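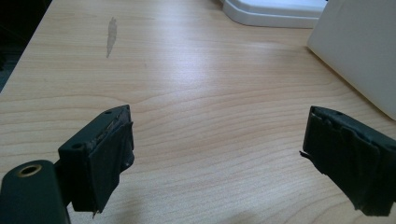
Tampo de madeira clara, com o veio bem visível.

Leitura: 2 min
Imprimir | Enviar por e-mail

Caro Hakim Pattinasarany,

Cá vai o ponto de situação da longa-metragem «Kiltetow», referente a outubro, com um abraço de toda a equipa da Bramia e um pedido de desculpa pela extensão, que já me conhece!

A montagem avança bem. Temos 15 das 17 sequências em versão quase definitiva, e as duas que faltam são as do farol, em que o Pentti Ahonen quer ainda experimentar outra ordem (ele diz que o regresso da irmã chega cedo demais, e eu, que ao princípio torcia o nariz, começo a dar-lhe razão). O filme ganhou muito com o silêncio do segundo ato – tirámos quase toda a música e os atores respiram melhor.

No som, a Furel entregou os diálogos limpos e falta-nos regravar quatro falas do pai. A correção de cor fica com a Mnguni, que nos reservou sala para depois do fecho da montagem.

Quanto às contas, estamos dentro do previsto, tirando 600 euros a mais em transportes, que compensámos na rubrica das legendas.

Gostávamos muito de lhe mostrar o filme antes da mistura final – diga-nos que manhã lhe dá jeito e nós tratamos da sala e do café.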